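# Visit notes: Vondell open lab afternoon, Mar 9, 2019

Written up for the controls group. Mitali Khan and I went; she took the perception track, I took planning and tooling, and we compared notes on the train back. Slides are promised but had not arrived when I wrote this.

Vondell builds motion planning software for small arms and sells it mostly to integrators. The hardware on site is limited. Almost all development runs against a simulator they call Gerham, and the afternoon was arranged around that. Visitors were split between two rooms and swapped at the coffee break. My half started with the simulator.

## Gerham

The standard test world is a single room with one table, one arm and a few small objects. Dede Asamoah, who maintains the scene library, kept it up on the projector for most of the session and edited it live. Objects are listed in a plain text file with pose, mass and friction, and a reload takes a couple of seconds. Wall fixtures and floor texture are part of the scene as well. They have no effect on the physics and are there for the vision side.

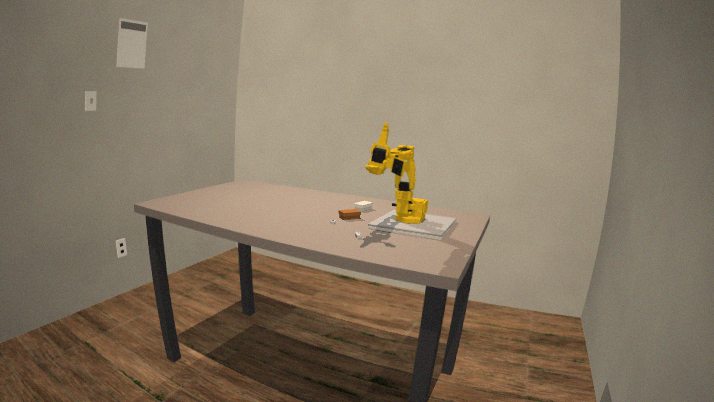

*Gerham, standard tabletop world: arm folded with the gripper up, four small objects on the table.*

The nightly suite has 3089 planning queries against variants of this world. Object poses are drawn from a seeded generator, and the seed is written into the log header, so a failed query can be replayed on a laptop without the cluster. Asamoah replayed one from February in which the planner returned a path that was legal at every waypoint and clipped the table between two of them. The fix was a continuous check on the last stretch of motion. It costs more time per query, and they have left it switched on.

Some points I wrote down:

- The physics step and the control step are decoupled. Control runs at 200 Hz, and physics takes several substeps inside each control tick.
- Planner timeout is 800 ms. A timeout counts as a failure in the nightly report, with its own code.
- Collision geometry is convex pieces only. The base plate and the tabletop are separate bodies, and contact between them is masked.
- Joint limits are read from the same file the real controller uses. This was a deliberate change after the two copies drifted apart.

I asked about gripper contact, the part we struggle with at home. The answer was frank. Contact with small cubes is tuned by hand, and the numbers do not carry over when the object size changes. They treat grasp success in simulation as a regression signal and do not quote it to customers.

## Perception

The second room covered Akolgo, the module that turns camera views into object poses. It is trained on rendered views with lighting and camera position varied between samples. Much of the talk was about views taken close to the gripper, where there is very little to work with: a stretch of tabletop, a bit of floor, the end of a finger, large areas of nearly flat color. Khan's notes say the pose error grows quickly in these views and that the reported confidence does not grow with it. 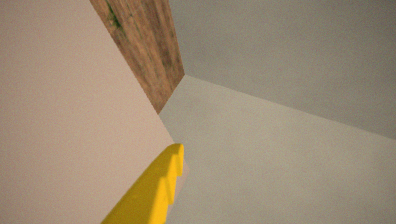

Their current approach is to stop trusting the estimator when too few edges are available and fall back on the last good pose plus forward kinematics. The switch is a fixed threshold. Khan asked whether it had been tested with the target moving during the fallback, and it has not. For a static table this is fine. For our conveyor work it would be a problem, and I would want to see a time limit on the stale pose before we tried it.

Segmentation masks come free from the renderer, and they use them to check the training set for samples where the target is missing altogether. The first pass threw out more than 600. Nobody had a figure for how many were left in before that check existed.

## Tooling

The part I would copy first is the log viewer, Garkach. It puts planner output, joint commands and camera views on one time axis, and you can scrub all three together. There is no database behind it. Each run is a folder, and the viewer reads the folder. Two people can look at the same run by passing a path around - our own setup needs an export step and usually an email.

Weak spots: no way to compare two runs side by side, and the joint plots autoscale on every redraw, so small tracking errors look the same as large ones until you read the axis. Asamoah said fixed scaling is on the list.

## Follow-up

Khan is writing to Vondell for the perception slides and the threshold value. I have asked for a trial copy of Garkach and a sample run folder. If the folder format is as simple as it looked, I will write a converter for our logs and try it on the packing cell data first.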